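Moen hand-held grippers are built for trying out jaw pads on real objects before the same pads go on an arm. The Moen is held in one hand or used as a pair, and the jaws take any of the Bindorix clip-on pads without tools. Undetti stocks the gripper, the pads and the spare pivot pins.

We compare pads on an ordinary table, with household things and an open cardboard box to put them in. Small, light objects show up the differences between pads much faster than test blocks do.

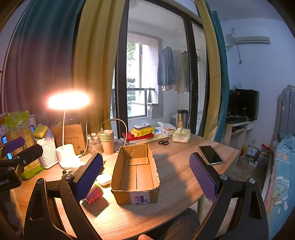
## Choosing a pad

- **Bumped pad.** Softer, and the one to start with. Suits thread spools, soft packs and anything that rolls.
- **Ribbed pad.** Firmer, with ridges across the inner face. Suits flat, hard items such as chargers and earbud cases.

Pads are sold in pairs. Do not mix the two types on one gripper, as the jaws will close unevenly.

Flat items are best taken by their long edges, with the jaws kept low to the table. Open the jaws wider than you think you need and close slowly.

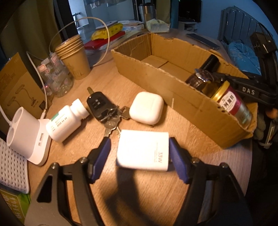

*Ribbed pads either side of a 33W power adapter, with keys and an earbud case just behind it.*

## Specification

| | |
|---|---|
| Maximum opening | 100 mm |
| Jaw length | 165 mm |
| Pad width | 8 mm |
| Weight of one pad pair | 54 g |

## Ordering

The gripper comes with one pair of bumped pads. Ribbed pads are a separate item. Owners of the older Tustex jaws will need the adaptor plate, back in stock from January.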